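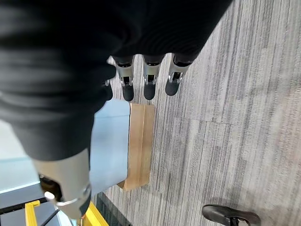 A small box with a pale blue top, on the striped carpet by a yellow frame.

Chaltu Tilahun runs the parts room at Protmont, on the second floor of the old Hnatiuk building in Grustthorpe. When she took it over in October there were 3000 items on the stock list and no agreement about where most of them lived.

"People had their own systems," she says. "One person sorted by supplier, another by project. If both were out sick you could lose a morning looking for one housing."

Her first decision was to paint the shelves. The old units were gray, on a gray carpet, and dark parts disappeared on them. She picked a bright yellow and did the boards herself over two evenings.

"I got some remarks about the color. But put something black on yellow and you see it from the door. Metal shows up well too."

Hnat Yatsenko, who shares the room and handles orders, was one of those who made remarks. He wanted white. "I still think white would have been fine," he says. "I've gotten used to it. I don't need the overhead light on until four in the afternoon now, so there's that."
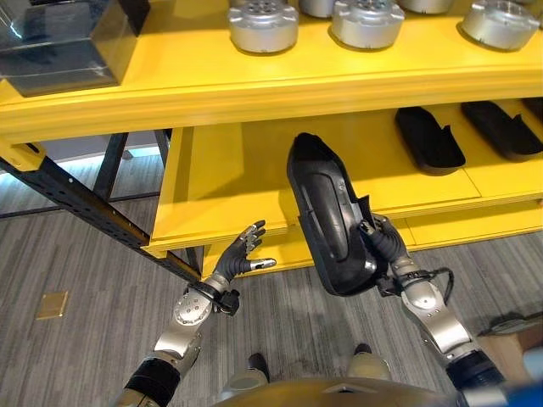 Silver components on the top shelf, black shoe-shaped parts on the one below.

The rule for the shelves is short. Heavy metal goes up top at chest height, where it can be lifted without bending. Plastic goes underneath. Parts that match stay side by side, and they are never stacked.

"Stacking is how you get scratches," Tilahun says. "A molded part looks tough, but the gloss marks if you slide another one across it. We sent back 70 pieces to Kerker last year and half of those were probably our own fault."

Yatsenko disagrees with the half. He puts it lower, and says the packing was poor when they arrived. 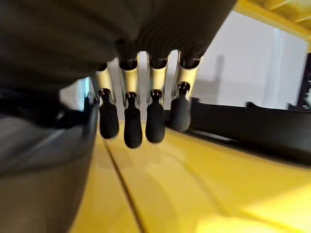 They do agree on leaving free space. Tilahun keeps a stretch of each board clear so that a part can be set down while its place is being sorted out. Before that, things went on the floor, and things on the floor got kicked.

The boards are joined in places, and she would do that differently. "Dust gets in the seam. I go along it with a dry brush. One long board would have been better, but it wouldn't go up the stairs."

The whole job cost $500, most of it paint and brackets. She had asked for more and says she didn't need it in the end.

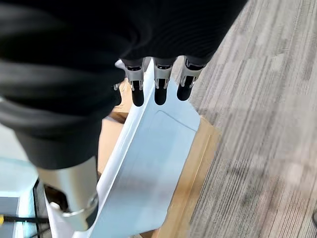
Small boxes are the part still unsettled. Yatsenko would like them all labeled on the short side. Tilahun wants the label on top, where she can read it standing up. For now each of them labels their own deliveries, and new people have to learn both ways.

"We'll pick one," she says. "Probably mine."

Yatsenko says he has already ordered the labels for the short side.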